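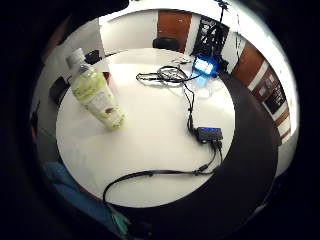 Shelf Storage and Color Change in Bottled Green Tea
Project report, submitted 31st October

1. Background

Bottled green tea darkens in storage as its catechins oxidize. The reaction speeds up with temperature and with light. Most published work uses sealed samples in climate chambers, and our course has no climate chamber. We wanted to know whether a difference between two ordinary storage places could be measured with the equipment in the Rinard teaching lab.

2. Materials and method

Unsweetened green tea was bought from a single shop in Trastton in August. All bottles carried the same lot code, 1717. They were divided into 2 groups. Group A was kept in a closed cupboard. Group B was kept on a south-facing windowsill in the same building. Storage lasted 28 days. No bottle was opened before its test day, and each bottle was used once and then discarded.

Absorbance was read at 420 nm in a 10 mm cuvette against distilled water. Samples were passed through filter paper first, as the tea contains fine sediment that scatters light. The pH was taken with a Smits bench meter, calibrated at the start of each session with buffers at pH 4 and pH 7.

3. Results

Absorbance rose in both groups. By the last test day the increase in Group B was 40 percent larger than the increase in Group A. The change in pH was smaller than the stated accuracy of the meter, so pH is not discussed further.

4. Sources of error

The windowsill was both brighter and warmer than the cupboard, and the design cannot separate the two effects. Temperature was logged in the cupboard only. The logger for the windowsill stopped early and its data were left out. Readings taken before the lamp had warmed up drifted upward and were repeated.

5. Further work

A third group wrapped in foil and placed on the windowsill would isolate the effect of light. The Norness campus has an incubator that could hold a fourth group at a fixed temperature in the dark. Raw readings are in Appendix A, and the calibration records are in Appendix B.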